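Workshop notebook, play kitchen
Dec 1, 2022

Morning on the toy kitchen, which I'd been putting off because the Lurna sheets had gone walkabout again (found them under the Barkora catalogue, thanks Khang Hầu!). I wanted to get the hob corner sorted first and leave the washing-up end for later. The pot has a handle each side and it's properly shiny, so fingerprints are going to be a pain. I do like the red burners in their white rings next to it though. 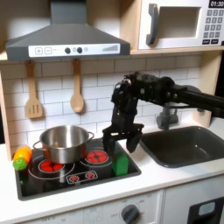

Hob corner with the pot at the back left.

Next up, the hood. The plus and minus buttons are what small people go for first, then the two knobs, and I'd like the print there to survive up to 1,000 wipes with the Zalewska cleaner. No idea if it will. Khang thinks the spatula and spoon should hang lower. I think they're fine under the shelf, but I've written it down so he can't say I didn't. 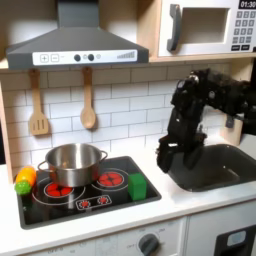
Hood, shelf and utensils, sink side included.

Moved on to the sinks after a tea. They're dark grey, one shallow and one deeper, and I keep wanting to call the shallow one the rinsing side. Need to ask Lusotton if they still do the rims separately, part 436 on my old list. 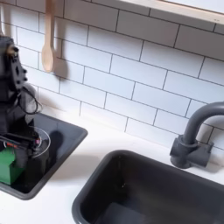
Page last changed: Dec 1, 2022, 20 edits

The green block is the best colour for sink play, I reckon, it shows up so well against the dark basin. More of those please! Still to do: a wipe round the tiles (the grout lines are grey, so they're forgiving) and a decision about the microwave, which is stuck on 01:30 for ever

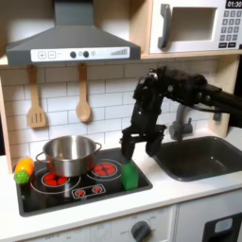 and I'd quite like a sticker sheet with other times on it, so the children can pick their own. Khang says February for that. I've put in for 2 sheets to try.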